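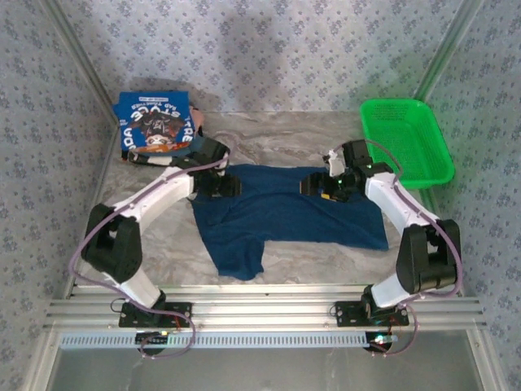

The Kiler Talks: A Reader in Small-State Bargaining
Paperback, 757 pages, 16 chapters, index
Publisher: Todorova
Sold by Flukdale Books
In stock

Small countries are supposed to do well in treaty talks when they come prepared, pick one issue and stick to it. You will find some version of that claim in most introductory textbooks, usually with a couple of success stories attached. The Kiler Talks sets out to test it against one long negotiation over river water, port fees and fishing rights. We have stocked it since May and we have our doubts about parts of it, which we would like you to read before you spend the money.

The jacket says the book "overturns everything we thought we knew" about how weak states bargain. It doesn't. The main finding is that the smaller delegations got more of what they wanted on dull technical points than on the big ones, and people in the field have suspected as much for a long time. What the book adds is paper. It prints 503 documents from the talks, among them draft clauses, seating plans, travel bills and a good many cables that were plainly written in a bad mood. If you want to watch a single sentence about dredging change shape over four sessions, you can do it without leaving your chair.

How far you trust the argument laid on top of those documents is another matter. The editors picked them. They explain their method in a short note in front of chapter 1, and the note leaves out how many papers they looked at and set aside. A reader who thinks the big neighbor simply gave way on things it didn't care about will find plenty here to support that, and the editors spend less than a page on the possibility.
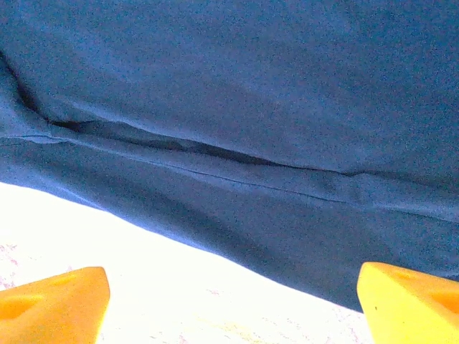
Blue fabric, close up, with a long crease.

Chapters 3 to 7 are the strongest. They stay close to the working groups, where the same few people met again and again and where the minutes are fullest. Chapter 5, on interpreters, is worth reading even if you skip the rest. It shows two language versions of the port fee clause side by side, and the gap between them was still being argued over after the signing.

Chapters 11 and 12 try to turn the case into a set of rules for other small states. We would go easy on these. One river is one river. The charts in chapter 12 score each delegation for "influence" on a scale the editors made up, and delegations that talked a lot seem to score well for talking a lot.

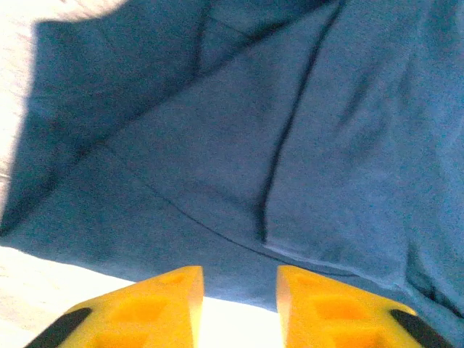
Gorazd Ionescu wrote to tell us we were being unfair about the scoring, that any measure of influence has to start somewhere, and that the appendix does let you redo the sums with speaking time taken out. He is right about the appendix. We tried it, and three of the delegations change places. Why that table sits in the back and the other one in the main text we can't say.

The publisher also sells access to Kovarex, an online search tool that covers the same documents. It is offered as a companion to the book. As far as we can tell it holds the same papers in the same order with a search box added, and the search doesn't find accented names unless you type the accents. We don't sell it. If your library already has it, you may not need the paperback at all.

The binding is glued. Our shop copy has been opened a great deal and the spine has split at chapter 9. The type in the document sections is small, and the two maps are printed across the fold, so the river mouth goes missing in both. A hardcover has been promised; we have no date for it and are not taking orders.

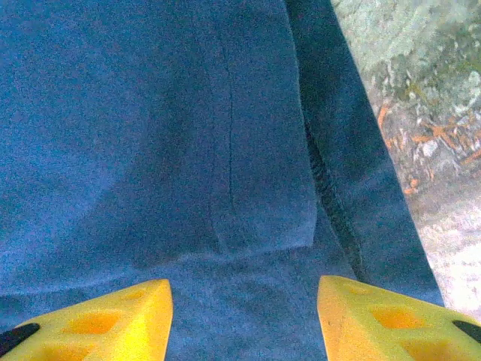
Blue cloth, detail of a panel.

Who should buy it: anyone teaching a course on negotiation who wants real drafts to hand out, and anyone working on river treaties. For a general account of how diplomats work, pick something shorter.

Returns are accepted on unmarked copies. Course orders ship in one parcel.

Reader comments

pelham_r: Used chapter 5 with second-year students and it went well. Chapter 12 got torn apart in ten minutes, so I suppose that was useful too.

Ottoline: Agree on the maps. I ended up tracing the coast from an atlas.

M. Dace: Does the index list people or only places? Mine seems to give up on people after the letter R.

Flukdale Books: Ours too. We have asked the publisher.

Related items

Water Clauses: A Short Guide
The Interpreter at the Table
Ports, Fees and Neighbors
Minutes and How to Read Them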